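Print this thread | E-mail this thread

Snack box for guests: nice or weird?

mino_porch
So we finally have a real guest room (it was the sewing room until August) and my in-laws are the first ones booked into it. I want to put out a box of snacks so people can help themselves at night without creeping down to the kitchen. My husband says it's like a hotel and it'll make his parents feel like they have to tip somebody. Does anyone do this? What goes in it?

kaler203
We've done it for years and everybody loves it. Crackers, granola bars, a couple of tea bags, the wifi password. My sister's kids go straight for it before they've even taken their shoes off. Our house is from 1903 and the stairs are LOUD, so the whole point is nobody going up and down at 2 in the morning looking for a cookie.

Dehghan
I'm going to be the grump here. Food in bedrooms means ants. We had them in the upstairs closet one summer and I was finding them in sweaters. If your guests are hungry show them where the pantry is, they're grown-ups.

kaler203
Ants come for open food, Dehghan. Sealed packages, never had one ant.

Dehghan
Sealed until somebody eats half a granola bar and leaves it on the nightstand. Ask me how I know.

Haiyan Shao
I'm with kaler on this one. My mother stays with us for weeks at a time and she will NOT ask for anything, she'd sooner go hungry, so the box has been great for us. I use a little wood one and stick bits of colored paper inside for notes. Mine gets pretty full before a visit — I never know when to stop buying.
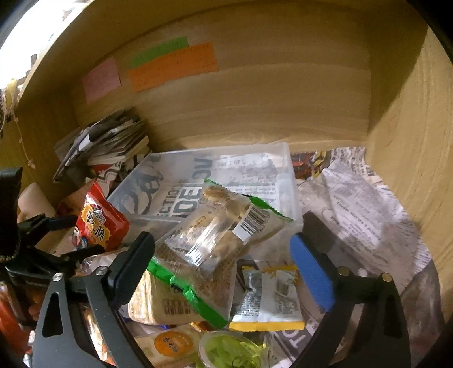 Packed with snacks and papers, pink note on the left

I change the notes depending on who's coming. For my mother it's which shower handle is hot. For my college roommate it was the bus times into Valldale, and she still missed the bus.

mino_porch
Oh I love the notes! I was going to type up a whole welcome sheet but sticky paper is so much friendlier. Do you put in drinks too?

Haiyan Shao
Just water, and I leave that on the dresser. Juice got spilled on the good quilt once and I'm still mad about it.

valldale_deb
Can I disagree with the welcome sheet AND the notes? I stayed with a cousin back in 2000 who had instructions taped up all over the place, even on the toaster, and I was scared to touch a thing the whole visit. One note, tops. Tell them the rest at dinner like a normal person.

kaler203
Nobody remembers what you tell them at dinner, Deb. I've explained our bathroom lock to my brother every single Thanksgiving.

valldale_deb
Then fix the lock!!

mino_porch
Ha, okay. I'm doing the box, sealed stuff only so Dehghan can sleep at night, and a note with the wifi on it. Father-in-law is diabetic so I'm thinking nuts and those cheese crisps — any other ideas for him?

Dehghan
Roasted chickpeas. And a lid.

Print this thread | E-mail this thread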